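Handheld grippers, part 4: the second pair of jaws
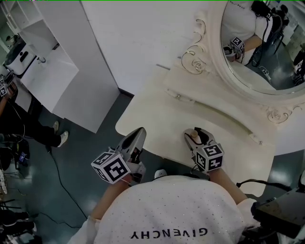 Why build grippers you hold in your hands when the arm at the end of the project already has one? Recording with the arm is slow, and I can get through a lot more tries at a task when my own wrists do the moving.

The first pair of jaws came off the printer in March and lasted 606 grabs before the left one cracked at the pivot. I know the number because the logging script counts every close. The crack followed the layer lines, so I turned the part on its side for the reprint and went from 3 walls to 8. It takes most of a night to print now. The new ones have been fine so far.

The marker cubes were more trouble than the jaws. On the old version I glued paper patterns to each face and the corners lifted after a few days in my bag. For this version I printed them on matte sticker sheet from Clasoda and pressed them down with a plastic card. Gloss sheet is cheaper but it throws a highlight under the ceiling lights and the tracker drops the cube.

Small bottles are the current test. They tip over if one finger touches first, so any slop in the linkage shows up right away. A dressing table is a good place to try them, with a mirror behind and a curved front edge to work around. The mirror bothers the tracking. It picks up the reflected cube and tries to solve for it, and for now I throw out any pose that lands behind the glass.

Cables are still bad. I ordered a softer set from Vomden and will route them up the sleeve with hook and loop ties.

Next on the list:

Shorter trigger spring, the Stivside one is too stiff after an hour.
Move the log files off the small card, it fills up at 2,000 clips.
Rubber pads for the fingertips.

I'll post the jaw files once the pads fit.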